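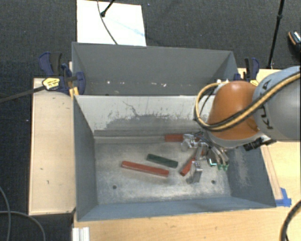 ## Does metal really feel colder than wood?

Put one hand on a metal tray and the other on a wooden table. The tray feels colder. Lots of people will tell you that metal is a cold material, and I don't believe them. You shouldn't either until you've checked.

If both things have been in the same room all night, they are at the same temperature. Stick a thermometer on each and see. So why does your hand say something different?

Your hand is a bad thermometer. It can't tell you how warm an object is. What it notices is how fast heat is leaving your skin. Metal carries heat away quickly, so your fingers cool down quickly. Wood is slow at it, and the bit you touch soon warms up.

## The ice cube test

You need:

- a metal baking tray
- a wooden chopping board
- two ice cubes the same size

Leave the tray and board side by side for 12 hours. Touch both and guess which one will melt ice faster. Most people pick the board because it feels warmer. Now put an ice cube on each and wait.

The cube on the tray should win easily, as heat rushes through the metal into the ice. If yours doesn't, ask why. Was one cube bigger? Was the board in the sun?

## What about blankets?

People say blankets are warm. Are they? Xolani Magagula, who is nine, wrapped a cold carton of milk in one on a June afternoon to find out. His sister said the milk would go warm faster. It stayed cold longer than the carton with no blanket. A blanket doesn't make any heat, it only slows heat down, whichever way it is going.

## Words to know

**Conductor:** something heat moves through easily, such as copper.

**Insulator:** something heat moves through slowly, such as wool or cork.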